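Parnora Storage Inserts: Frequently Asked Questions

Which drawers does the insert fit?
Any drawer with an inside width of at least 259 mm. Measure at the narrowest point, below the runners.

Can I trim the side panels?
Yes. Remove no more than 10 mm per side.

What can go in the shallow tray?
Small accessories up to 3 cm high. Hair ties and brooches are suitable.
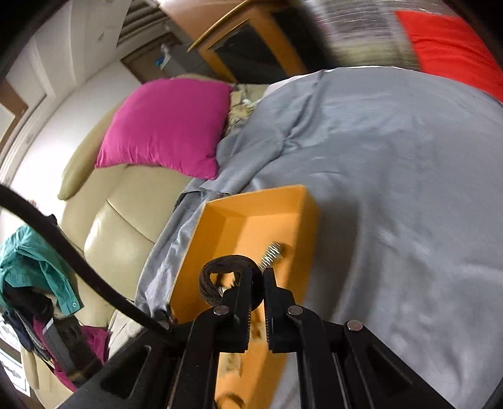
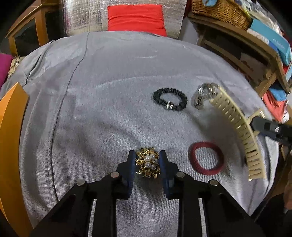 How do I clean the lining?
Wipe with a damp cloth and let it dry flat. Do not use bleach.

Is the lining replaceable?
Yes. Order part 104 from the Plornham warehouse. Adhesive strips are included.

Who handles missing parts?
Write to Notburga Holzer, Parts Desk, Plornham. Include the order number and the color of the insert.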